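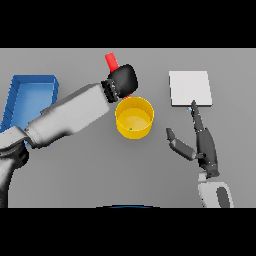

Fellard to Open Second Restaurant in Clonstead

CLONSTEAD – Friday, September 19, 2025 – Promcombe, the owner of Fellard in Wike, will open a second restaurant on the Clonstead waterfront next month. The new dining room has 51 seats, 21 of them at a counter facing the kitchen.

Dinner will be a set menu of seven courses that changes with the season. A shorter lunch menu will be served on weekdays. The wine list is shared with the Wike restaurant and draws on a cellar of 700 bottles.

Building work was completed in August. Reservations – by phone or online – open on Monday. The Wike restaurant will keep its present hours.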